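Home Forums Student Projects Tags Log in

Tape grid for a pick-and-place class project: calibrate from it or not?

posted by Devero, 3 March 2025 – 262 views

Our robotics class is programming an arm to pick up pens and sort them by color. We have a wrist camera and a painter's tape grid on the table. I detect the tape lines, find the crossings and use them to correct the camera-to-gripper offset. The correction jumps between runs, even when the arm returns to the same joint angles. Is my line fitting bad, or is the grid the problem?

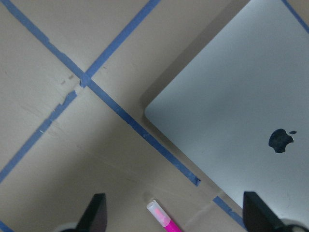 Chalerm Thongdee
3 votes

The grid is a large part of it. The upper left crossing is torn, and the strip is frayed just below it. One line also has a gap before it continues. Tape laid by hand has uneven edges, so your fit depends on which edge pixels pass the threshold. Use a printed checkerboard on a rigid plate for the hand-eye calibration and keep the tape for zones only. Take the laptop off the table during calibration – its edge runs parallel to one strip and a line detector may lock onto it.

Tapia
1 vote

Agree on the checkerboard. Also fix exposure and white balance. Ours was on auto until October and the blue mask drifted.

Fillow
0 votes

just put new tape down

4 comments Share

Related
Gripper closes before reaching the pen
Hand-eye calibration with a cheap camera
Cleltar club arm: joint 3 backlash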